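Week 3: Where does standby power go?
Notes to go with the lecture. Bring a calculator to the tutorial.

What the claim says
You'll have read that appliances left plugged in are "quietly eating" your power bill. The usual advice is to walk through the house pulling plugs. Before repeating it, ask which appliances, how many watts, and who measured them. Most articles on the subject skip all three.

Power and energy, again
A watt is a rate. A kilowatt hour is an amount. Half the bad arguments in this field come from mixing them up, and I still see it in final assignments. A big number of watts for a short time may matter less than a small number all year – work it out before you form an opinion.

Kitchen appliances
A plain toaster with a mechanical lever draws a lot while toasting and nothing once the lever is up. Unplugging it may be sensible for safety, but don't tell me it saves energy. An oven with a clock or display is different, as it draws a little all the time. Check the label, then check the label against a meter.
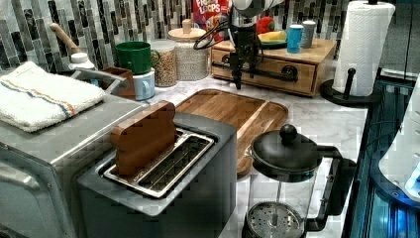
The Gilani survey
The reading for this week covers 63 households that kept a power diary for 30 days. Tierney and Rengifo report a clear drop in use among people told to switch off at the wall. I have my doubts. The households volunteered, they knew they were being watched, and there was no comparison group. The weather also turned milder partway through July, and heating gets one short paragraph.

A worked example
Suppose a device draws 3 watts on standby, all day, every day. Over a year of 8760 hours that comes to a bit over 26 kilowatt hours. Now take an 825 watt heater and find how many hours it runs to use the same amount. Show your units. The answer is less than a day and a half, and you should have something to say about that.

For the tutorial
Read section 2 of Tierney and Rengifo, including the footnotes.
Find one energy-saving claim in an ad or news story and try to trace its source.
Roxana Grajales is taking both groups this week, same room.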